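Fórum Automação & Manipulação > Efetuadores finais > Garras paralelas em bancada bimanual: Tarnuvis ou Willita?

rui_torque
Tenho dois braços iguais montados na mesma mesa, cada um com garra paralela e câmara de pulso. As garras são as Tarnuvis de origem. Estou a ponderar passar para as Willita, que têm 80 mm de abertura e dedos com ponta de silicone. O controlador é um Hukham de segunda geração, com firmware 657. Antes de gastar dinheiro queria saber se alguém já comparou as duas com loiça e pequenos utensílios de cozinha. O que me interessa é pegar em taças pelo bordo e em tampas pelo botão. Peças industriais não me dizem nada neste momento.

mecatronica_lx
Usei as Willita durante uns meses. A abertura é boa, mas o silicone ganha gordura e o coeficiente de atrito cai bastante. Limpa-se com álcool isopropílico e volta ao normal. Em bordos curvos finos prefiro dedos rígidos com uma película de borracha, porque o silicone dobra e a taça roda no plano da garra.

nfc_sobral
Discordo do mecatronica_lx. A rotação vem da força mal regulada. Com 20 N e os dedos bem paralelos, nunca tive uma taça a rodar. Com metade da força, claro que roda.

mecatronica_lx
20 N em cerâmica fina é pedir cacos. Que espessura tinham as tuas?

nfc_sobral
Cerâmica de supermercado, não medi. Não parti nenhuma.

rui_torque
Deixo a disposição que estou a usar, para não discutirmos em abstrato. Os objetos são os do costume: torradeira, tacho com tampa de vidro, caixa de plástico transparente e taças.

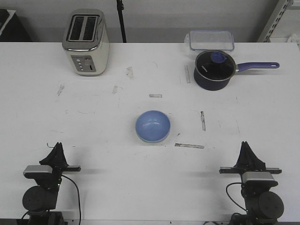
Com uma ou duas taças, a mesa é a mesma:

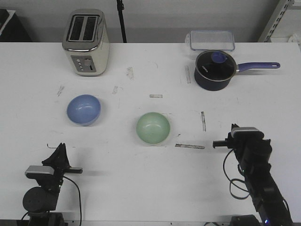 O protocolo que tenho em mente é simples. Cada garra faz 20 tentativas por objeto, com o mesmo ponto de partida do braço e a mesma velocidade de aproximação. Conto como falha qualquer escorregamento antes de a peça chegar à altura definida. Para a tampa, a pega é no botão, de cima, com os dedos na vertical. Para as taças, um dedo dentro e outro fora. A torradeira fica só como obstáculo, não é para agarrar.

O que ainda não decidi é se testo os dois braços ou se fixo um e mudo apenas o outro. Mudar os dois duplica a calibração mão-olho e já sei que perco nisso uma tarde.

boateng_user
Muda só um. Se mantiveres a Tarnuvis no outro braço, tens referência na mesma sessão, com a mesma luz. Na Boateng fazíamos assim quando testávamos dedos novos e os resultados eram muito mais fáceis de ler. A única coisa a controlar é a folga das juntas, que nunca é igual entre dois braços do mesmo modelo.

nfc_sobral
Isso mistura duas variáveis, garra e braço. Se um dos braços tiver mais folga no pulso, a garra leva a culpa. O correto é montar as duas no mesmo braço, uma de cada vez.

boateng_user
E mudas a calibração a meio, portanto misturas garra e calibração. Não há montagem limpa. Trocas a garra de lado a meio da campanha e ficas com as quatro combinações.

rui_torque
As quatro combinações parecem-me razoáveis. São 80 tentativas por objeto. Demora, mas é exequível.

kapa_visao
Entro pela parte das câmaras. Atenção à distância mínima de focagem das de pulso. Os dedos da Willita são mais compridos do que os da Tarnuvis, e se não afastares ou inclinares o suporte vais ver sobretudo dedo. No meu caso tive de imprimir um calço. A tampa de vidro também vai dar problemas se usares profundidade por estéreo ativo: o vidro devolve buracos no mapa e o botão aparece a flutuar. Eu segmentava o botão na imagem de cor e ia buscar a altura a um valor fixo.

rui_torque
A profundidade não entra no controlo. É tudo cor, três vistas: as duas de pulso e uma fixa. O calço é boa ideia. Que ângulo usaste?

kapa_visao
Não guardei o valor. Ajusta até as pontas dos dedos caírem no terço inferior da imagem com a garra toda aberta.

mecatronica_lx
Outra coisa: confirma a leitura de corrente da garra no Hukham. Na minha unidade o canal vinha filtrado por defeito e o atraso era suficiente para a garra continuar a apertar depois do contacto. Com dedos macios quase não se nota. Com dedos rígidos nota-se, e com vidro é desagradável. O filtro desliga-se nos parâmetros do eixo 7.

nfc_sobral
No 657 isso já não está no eixo 7. Passou para o menu do efetuador, separador de aquisição.

mecatronica_lx
Certo, a minha é anterior. Fica a correção.

rui_torque
Confirmado, estava ligado. Desliguei e a força de fecho medida desceu um pouco, sem mexer em mais nada. Ou seja, parte do que eu atribuía às garras Tarnuvis era do controlador. Vou repetir a linha de base com elas antes de encomendar as Willita. As primeiras séries ficam para sexta-feira.

nfc_sobral
Põe aqui os números em bruto, por objeto e por lado. Médias gerais não servem para nada.

rui_torque
Ponho em CSV. Se alguém tiver o desenho do calço para a câmara, agradeço o ficheiro STEP.

kapa_visao
Só tenho STL. Mando por mensagem privada logo à noite.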